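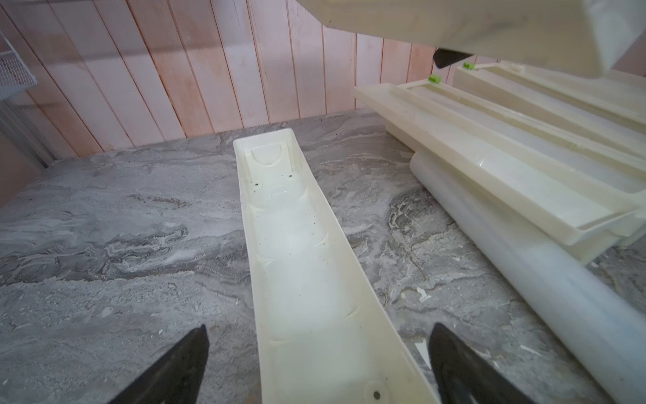 Do dried beans need to soak overnight before you cook them?

Most of them will cook perfectly well without it, though a soak will shave a good chunk off the time and tends to give you a more even pot.

I start with that because it's what everyone asks me first, and I'd like to get it out of the way so we can talk about how wonderful beans are. I mean the dried kind, the ones that rattle. I grew up thinking they came in one size, tan, in a plastic bag at the bottom of the pantry, waiting for a snow emergency. Then, this past August, I drove up to Pikelow to see a bean field, and I came home with a trunk full of paper sacks and a new hobby.

Pikelow has 456 residents, one gas station and a main street that gives up after the feed store. It also has Mireille Hamel, who grows 41 kinds of dry beans on a sloping piece of ground behind her house. She started with a jar from her grandmother's cellar. The beans in it were cream with a maroon splash around the eye, and the family had only ever called them "the good ones."

"I planted them to see if anything would happen," she told me as we walked the rows. "And then everything happened. They went up the poles, up the fence, and halfway up the clothesline."

It's hard to explain how beautiful a bean patch is late in the season. The leaves yellow and drop, and what's left is a tangle of papery pods, some straw-colored, some streaked with purple. You split one with your thumb and the beans are lying there like something out of a jewelry box. I opened far more of them than I needed to. Hamel let me, and then handed me a bucket so my curiosity would be useful.

Her favorites are a mixed bunch. Dakis is a fat white runner with a skin so thin it seems to vanish in the pot, and she likes it cold the next day with olive oil and raw onion. Venis is small, almost black, and makes a broth the color of strong coffee. Bergmann is the workhorse, a brown bush bean that came to her from a neighbor and doesn't seem to care what the weather does. I asked which one a beginner should plant and she said Bergmann before I had finished the question.
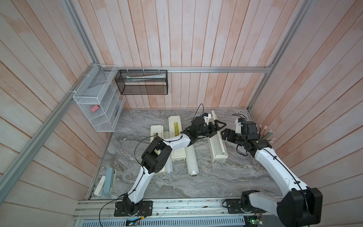 Bush beans are the easy way in, she explained, as they need no poles and tend to ripen close together. You put the seed in once the ground is properly warm, an inch or so deep, and you leave it alone. The biggest mistake she sees is kindness. People water until the seed rots, or they feed the plants so richly that they get a jungle of leaves and a handful of pods. Beans are legumes, and with the right bacteria in the soil they can get a lot of their own nitrogen out of the air. They really don't want much from you except some weeding early on.

Then comes the waiting, and this is where a dry bean parts ways with a green one. You let the pods hang until they're brittle and the beans inside are too hard to dent with a fingernail. If a wet week is coming and the plants are nearly there, pull them whole and hang them upside down in a garage or a shed. Hamel uses her porch. In a bad fall you have to duck to get to her front door.

Threshing is the fun part. She puts the dry plants in an old pillowcase and invites whoever is visiting to stomp on it. Afterward you pour the beans slowly from one bowl to another in front of a box fan, and the bits of pod sail off across the yard. I had chaff in my hair for the rest of the day and would happily have done another sack.

Back in her kitchen we cooked. I had always treated a pot of beans as a chore with a lot of rules attached, and watching her was a relief. She rinsed the Venis beans, tipped them into a heavy pot, covered them with plenty of water, and added half an onion, a bay leaf, a good glug of oil and – I gasped – salt, right at the beginning.

If you were taught that salt makes beans tough, so was I. She has salted early for years and her beans are as creamy as any I've eaten. What does slow them down is acid, so tomatoes, wine and lemon should go in once the beans are already soft. Very hard water can hold them back too, and so can age. A bean that's been at the back of the cupboard since you moved in may never soften all the way, no matter how nicely you treat it.

She brought the pot up to a full boil for ten minutes, then turned it down until only a bubble or two broke the surface. (That hard boil matters a lot with red kidney beans, which can make you quite sick if they're undercooked. Don't put them in a slow cooker raw.) After that we sat at the table and talked. The Venis beans took some 50 minutes past the boil, which she said was quick and down to how fresh they were. Store beans can easily need twice that, so taste five of them before you decide. One soft bean is just one soft bean.

And please keep the broth! It's the best thing in the pot. We drank ours out of mugs with black pepper while the bread was toasting, and I've since used it to cook rice, thin out a soup and loosen a pan of greens.

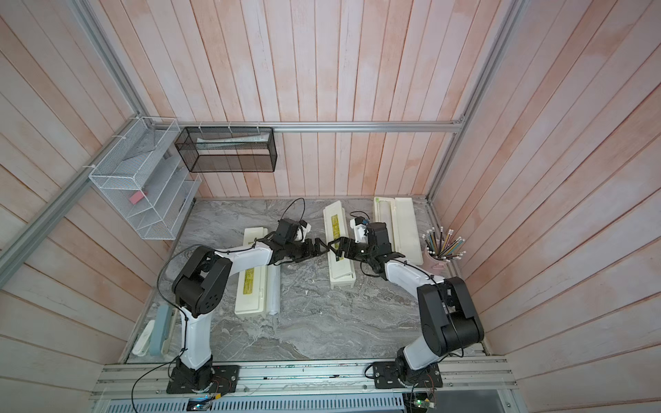 Two arms reach in above white boxes, with pale pink-white planks behind.

I've been cooking a pot every week since that trip, and I've settled into a kind of rhythm with it. The first night we eat them plain, in bowls, with too much oil. The second night they go on toast or under a fried egg. Whatever is left gets mashed in a skillet with garlic until the edges crisp, and there's never any of that left over. My son, who is nine and suspicious of most things, has asked for the black ones in his lunch.

Next spring I'm planting. I have a strip along the south side of the house that gets good sun and has defeated everything I've put there, including mint. Hamel sent me home with 40 Bergmann seeds in an envelope and a handful of her grandmother's beans, wrapped separately in a twist of newspaper. Those need poles, so I've been eyeing the neighbor's bamboo.

She asks one thing of anybody she gives seed to: save the best pods from the best plants, don't eat them, and pass some along. Common beans mostly pollinate themselves, so the seed you keep will usually grow into what you had before. Runner beans like Dakis are looser about it and will cross if there are other runners nearby. She had that happen once and got a row of speckled beans that looked like bird eggs. She ate most of those and kept a jar for the windowsill.

The jar is still there. I asked what she calls them, and she said she hasn't decided, but that I could take a few.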